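Counting the ones that don't come back

I have been putting off writing about the Silel collars for months, mostly so as not to annoy people I will have to stand next to in a hide. But the leaflet came through the door again on 13th January, glossier than the last one, and I've read it twice now over breakfast.

If you don't follow these things, Silel is the scheme to put tracking collars on deer in the woods and wet ground beyond Geltow. The idea is that a collared animal heading for the road or the maize sets off an alert, somebody gets a message, and the animal is turned back before it comes to harm or does any. There are 58 collars out, the leaflet says. It says they have "delivered 144 successful interventions" since August.

I would like to know what a successful intervention is. I wrote and asked. The answer, when it came, was that an intervention is counted as successful when the animal does not cross the line on the map within the hour. Well, deer turn round. They do it all day long. I've watched a hind walk up to the verge, stand there with her ears going, and wander back into the alders with no help from anybody's telephone. If she'd been wearing a collar she would be one of the 144.

What you'd want is a stretch of road with the alerts switched off, so you could see how many turned back by themselves. I asked about that as well. It is "under consideration for a later phase".

Then there is the battery business. The collars were meant to last two winters. By the scheme's own newsletter, 14 of them have stopped sending, and these are described as "resting". I don't know how a collar rests. Either the battery has gone, or the thing has come off in a ditch, or the animal is dead somewhere with it still round its neck, and those are very different bits of news. Lumping them together under a cosy word makes me trust the rest of the newsletter less.

I should be fair about the cost, as people always bring it up. Each collar is paid for partly by a grant and partly by Stankevičius, the fencing firm, whose name is on the back of the leaflet in rather large letters. I've no quarrel with a fencing firm giving money to deer. I do notice that the next stage of the plan involves 4000 metres of new fence.

The other thing I'd ask about is the farms. The leaflet has a nice line about "farmers and wildlife sharing the land in confidence". The two farmers I know on that side have both stopped opening the alerts. One had eleven in a night in the autumn, got up for the first three, and found a wet field with nothing in it. You can only do that to a person so many times. I'd bet the messages that nobody reads are still being logged as sent, and I'd bet that sent is what gets counted.

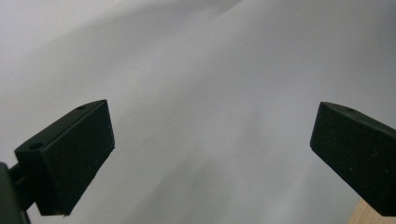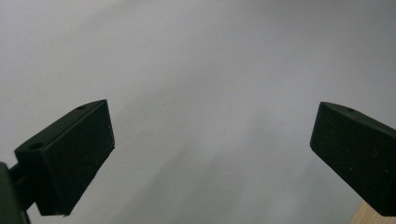
Green and tan packet, clear plastic tray.
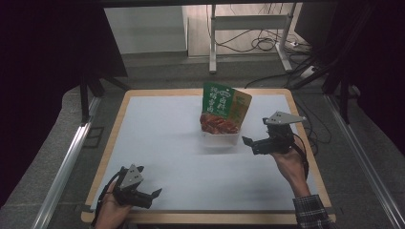
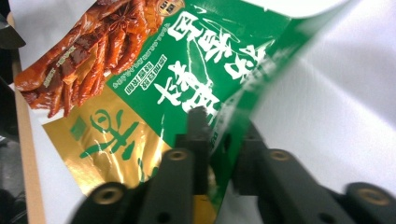

People keep pointing me to Flilisano as proof that it works. I have read the Flilisano report, all of it, including the tables at the back. They had open grassland, one road, a warden on duty through the night and far fewer animals. They also did the dull thing and kept a record for a full year before the first collar went on. Silel started with the collars and is trying to work out the "before" from what people remember. People remember the deer that hit their neighbour's car. They don't remember the quiet weeks.

I'm not against collars. A few good ones on the right animals would tell us where they cross, and that alone would be worth having, because at present the warning signs are where the council found it easy to put a post. There is one on the Geltow road at a spot where I have never seen so much as a hoofprint, and none at the dip by the old pump, where I see them most weeks.

So my questions for the open evening are the same as last time. How many deer were hit on that road before, and how many since? How many collars are working today? Who reads the alerts at three in the morning? I'll put up whatever answers I get. Last time we ran out of time for questions, though there was a film.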